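About us

Hello, and come in! I'm Arturo Valentini and I run Sernetard, a small evening school for people who want to learn Italian and then use it, preferably at volume. We live above the old ironmonger's in Jukholm, up a flight of stairs that everyone complains about, me included.

I never meant to start a school. I was translating manuals for Punberg, a firm that makes lift parts, and a neighbour asked if I'd help her get ready for a summer with her in-laws near Bari. She brought her sister, the sister brought a colleague, and by June I had a kitchen full of people arguing over the past tense. When the chairs ran out I rented the upstairs room.

These days there are 46 of us on the books, spread over five groups, and I teach four of them myself. The fifth is the advanced lot, who mostly teach each other and tell me off when I slip into English.

How we do things

Lessons last 45 minutes and start at seven. I know that sounds short (people do write to ask if it's a misprint) but after a day at work it's about as much grammar as a brain can hold. Afterwards the kettle goes on and you can stay and chat for as long as you like — in Italian, badly, with your hands if need be.

We don't set exams. There's homework, but it's the sort you can do on a bus: ring a friend from class, write a shopping list, listen to a song and bring me the line you couldn't catch. Beginners get the blue Tsoukalas workbook, an odd old thing full of railway timetables, and I've grown so fond of it that I bought up the last box.

I speak on the first night, you speak on the second, and from then on I try very hard to keep quiet. My mother would tell you I've never managed it.

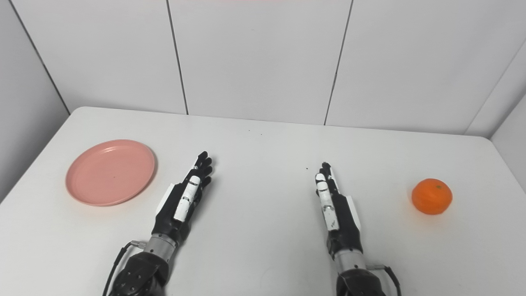

Miriam wrote to us after her first term to say that she'd ordered lunch for six in Lecce without a word of English, got one dish wrong and ate it anyway, and could she please move up a group? She could, and she did.

Joining

New groups begin in autumn and again after the new year, though if you already have a bit of Italian you can slot in whenever there's a seat. Come along for one evening first, free of charge, and see whether you can stand me. Ring the bell marked Sernetard and give it a good long push, it sticks.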